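2018年3月28日 工坊笔记

釉料第4轮，接着上回的。昨晚配的三份基础浆今早全沉底了，硬得像水泥，刮了半天。Nhàn Phí 说是膨润土没先泡开就倒进去，我记得泡了，她说没有。翻记录，没写。行，算没泡。以后谁配谁签名。

今天要做的：
1. 重配浆，过筛两遍
2. 试片泡水测吸水率
3. Tora 那批土的收缩条量完
4. 给 Loan Châu 回信，杯子订单的事（拖了很久了）

先写收缩。Tora 的新土比旧土软，揉的时候粘手，阴干时边上翘。收缩条一共做了两组，一组平放石膏板，一组夹在两块板中间。夹着的直，平放的翘成船。Silviu Costache 的意见是别怪土，怪风扇。风扇确实一直对着吹。明天关掉再做一组对照，不然说不清楚。

Lục 那袋旧土还剩一点，别动，留着做比较用。袋子上我写了字，被谁蹭掉了，重写了一遍。

重配浆：长石换了新的一袋，颜色偏灰一点，烧完看不看得出来还不知道。过筛的时候筛子边上漏，用胶带缠了，凑和用。比重调到跟上轮一样。先加水后加粉，慢慢撒，别一坨倒下去，等它自己沉，再搅。搅拌棒转速开低档，高档起泡，泡到下午都不散，烧出来全是针眼，上轮就是这么废的。

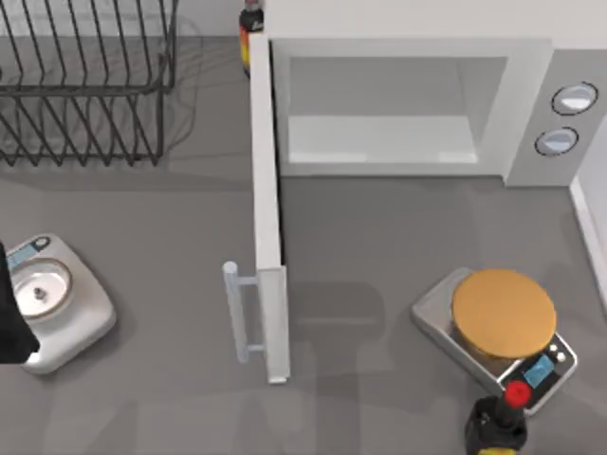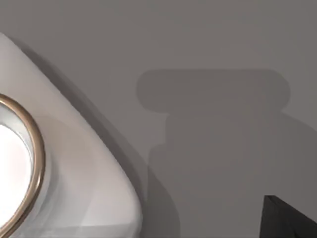
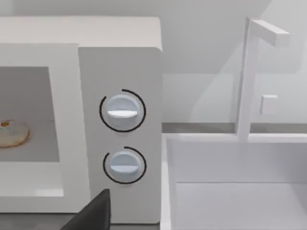 吸水率这步每次都有人问怎么做，写细一点，省得再问。试片先彻底烘干称一次，煮，泡过夜，擦掉表面水再称。烘干用窑顶余热最好，但今天窑没开，只能用微波炉。注意看清楚是哪种：白色那台这样两个圆旋钮上下排的，没有数字可按，全靠手拧，所以每次都掐表，别信手感。一次短时间，拿出来晾，再进，连称两次读数不变才算干。生坯绝对不许进去，含水多，会炸。烧过的试片可以。上面画了金的不可以，Nattawut Wattanapong 那几片金边的单独放，等窑开了再说。进过釉料试片的炉子就别再热吃的了，这条贴墙上。

擦水也有讲究，湿布拧干了擦，干布会把孔里的水吸出来，数就偏低。上回 Silviu 和我测同一片差了不少，后来发现他用的纸巾。统一用湿棉布，挂在水池右边那块，用完洗。

今天测的是编号36的那组，白坯，素烧过一次又釉烧。称到一半天平漂，重新校零，前面几片作废重来。气死。天平离门太近，有人开门就跳。下午搬到里间桌上了，垫了块石板，好多了，以后就放那，别搬回来。

初步感觉：釉烧温度低的那几片吸水明显偏高，倒茶进去底下会渗，做杯子不行，做花盆套还凑合。温度高的好，但釉流得厉害，有一片粘在棚板上，敲不下来。棚板要重刷隔离剂，Nhung Hà 说氧化铝多加点，别全用高岭土。她那个配方抄在黄本子后面，我再誊一遍过来：氧化铝和高岭土对半，水加到像酸奶那样，刷三层，每层干了再刷下一层。边上留一指宽不要刷，不然掉渣掉到下面的碗里。

颜色这边：铜绿那份，厚的地方发黑，薄的地方发黄，中间一条正好。问题是没法每次都刷到正好那么厚。试试浸釉，数三下就提起来。Nhàn 觉得应该降铜，我觉得应该先控厚度，铜不动。各做一组。一次只改一样东西，上次同时改了两样，结果好看是好看，不知道为什么好看，再也没烧出来过。

铁红没动静，还是酱油色。可能是降温太快。窑的后半段曲线要改，保温那段拉长，等 Nattawut 回来一起看，控制器的菜单只有他记得住。那个说明书谁拿走了？？

编号93的试片找不到了。架子上没有，水桶里没有，记录里最后一次出现是素烧以后。如果是谁拿去压纸了请放回来，不骂人。

Loan Châu 的信回了。杯子可以做，7月交，手柄按她寄来的样子，但是底下要修足，她那个样品平底，放桌上会晃。颜色等这轮出来再定，没敢答应铜绿。她还问能不能进洗碗机，我说等吸水率的数，数不好看就不能。

缺的东西，采购：
- 细筛一个，旧的真不行了
- 海绵
- 氧化铝，去 Talla 买，Muvura 那家上次受潮结块
- 记号笔，写得上素坯的那种，铅笔烧完就没了
- 口罩。撒粉的时候必须戴，看到两个人没戴

明早先看浆沉没沉。盖子盖好了，桶上贴了标签，日期名字都写了。风扇关了，插头也拔了。收缩条翻面，翻完压回板子底下。试片在里间桌上泡着，不要倒。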